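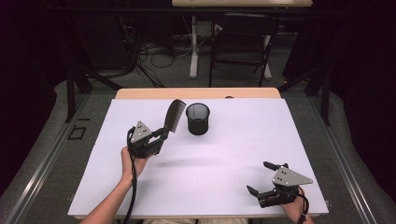 Are the Robots Ready for Your Chores Yet?
Friday, January 28, 2022

Every winter, once the holiday boxes are back in the attic and the bathroom drawer has reached the point where it won't close, a good many of you write in to ask the same thing: when is a machine going to do this for me? It's a fair question, and I've spent more evenings on it this month than I probably should have (the dishes can tell you so).

The short answer is that it depends on the chore. Floors are in decent shape. My own little vacuum gets stuck under the radiator, but it does the hallway without any fuss from me, and I'm fond of it. Picking things up and putting them where they belong is another story, and the small stuff is the hardest. Take a comb. It's thin, it lies nearly flat, and to stand it in a mesh cup you have to grab it near one end, tip it up and bring it down inside the rim. You and I do that half asleep! A pair of stiff jaws has no fingertips to feel the thing slip, so the angle has to be right from the start.

One way of teaching it, and the one I find easiest to picture, is for a person to hold the grippers, one in each hand, and do the job with them at a table. You learn quickly how much your fingers had been doing for you.

Shops are a little further along, mostly where the same part turns up in the same place all day. The Montoya packing line we wrote up in October has 2 arms going and 11 kinds of cartons, and it still sends the odd-shaped ones over to a person.

So for now I'd keep the drawer organizer on your shopping list. Next issue we'll get into laundry, towels first, and then fitted sheets if I have the strength for it. Do keep your letters coming, especially the grumpy ones.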